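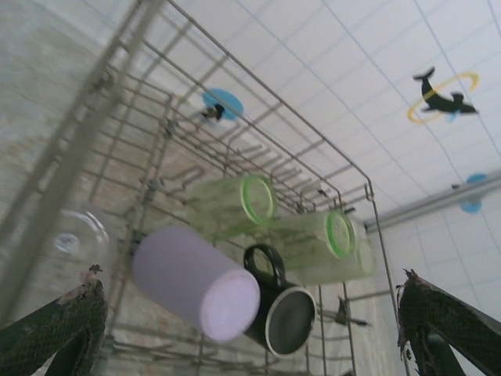
Floltent Dish Soap Tablets, the long version

Posted January 24, 2021

I have bought a lot of things that were going to end my relationship with plastic bottles. Shampoo bars that left my hair feeling like rope. Laundry sheets. A toothpaste you chew. So when Floltent started following me around the internet with its little soap tablets, I gave it a hard look before I gave it any money.

The idea is simple enough. You get a glass pump bottle and a paper pouch of 40 tablets. Drop two in, fill with warm water, wait overnight, and you have dish soap. The pouch says each bottle cleans "as well as the leading liquid," and I would love to know which liquid and who was leading it. There is no test on the website, only a lot of leaves.

I used it from August until New Year's, for everything that doesn't go in the dishwasher. In my kitchen that means plastic cups, the good knives, and every pan.

Cups and glasses first, because that's where it does best. Juice and milk come off fine. There is less foam than I'm used to and I kept pumping more to make up for it, which ate through the first bottle in no time. Once I quit doing that, a bottle held up pretty well. Plastic is harder to please. Anything that has had salad dressing in it needs a second go, sometimes a third, and I never had to do that with the cheap blue stuff from the grocery store.
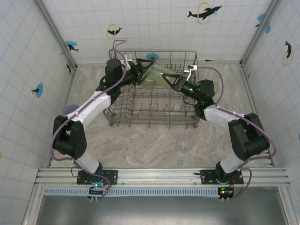 Pale green cup, gray wire dish rack.

Pans are where I lost patience. Bacon grease laughs at it. I tried four tablets to a bottle, double what they tell you, and got a thick gel that clogged the pump. Customer service wrote back quickly, I'll give them that, and told me to use hotter water. I used hotter water. The pump still clogged.

The smell is listed as "rain." It smells like a hotel hallway. It does fade after rinsing, so I can live with it.

Now the money. They advertise a savings of 50 percent over bottled soap, but that only works if you never use more than they say and you compare it with one of the fancy brands. Against Plurnar, which is what I normally buy, it cost me more. A reader, Rachid El Khatib, wrote in to say his pouch got damp under the sink and fused into one brick, and he ended up shaving pieces off with a paring knife. Mine stayed dry, but the paper pouch doesn't close tightly and I moved it into a jar the first week.

If you mostly wash cups and cereal bowls, you may be happy with it. I still have half a pouch and I'll use it up on those. The pans have gone back to Plurnar, plastic bottle and all.

Next month I'm trying the Evangelista scrub brush, which claims to last for years. I've started keeping receipts.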